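3.2 Disposición del espacio y recipientes

Antes de pasar a los resultados conviene fijar el entorno, que en Brultirside fue el mismo durante toda la campaña de febrero.

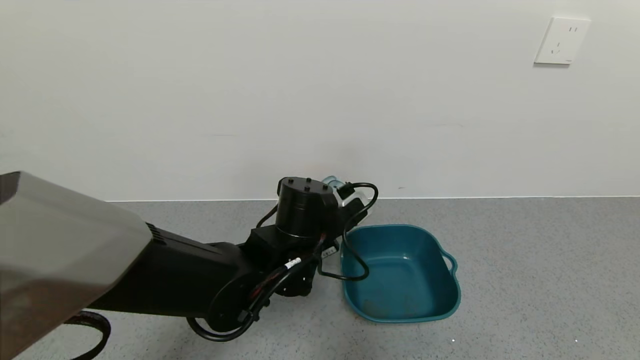

Figura 4. Suelo gris moteado, pared blanca y barreño de plástico verde azulado.

El suelo moteado complica la inspección a simple vista: las migas y el polvo fino se confunden con el dibujo. Por eso el recuento de residuos se hizo siempre con paño blanco, pasada única, y no a ojo. La pared lisa, en cambio, sin problema — cualquier roce se ve enseguida.

Recipientes. Se compararon dos series, Bogale y Bondell, 14 y 16 unidades respectivamente. Todas de plástico. Criterio de colocación: el barreño en el suelo, accesible sin mover nada más. En la práctica el criterio no se respetó en todas las sesiones (véase 3.4), y las sesiones afectadas se analizan aparte.

Registro: 2890 recogidas de objeto pequeño, de las cuales 447 se descartaron por anotacion incompleta. El resto entra en la tabla 2. Consideramos recogida válida el objeto dentro del recipiente, sin tocar el borde al final. Los casos dudosos — objeto apoyado en el canto, prenda medio colgando — se puntuaron como fallo, siguiendo el protocolo de Brurnard.

Queda pendiente el efecto del color. Un recipiente que contrasta con el suelo se localiza antes, en principio, pero las dos series no estaban equilibradas en en este punto y no podemos separarlo del tamaño. Se retoma en la sección 5.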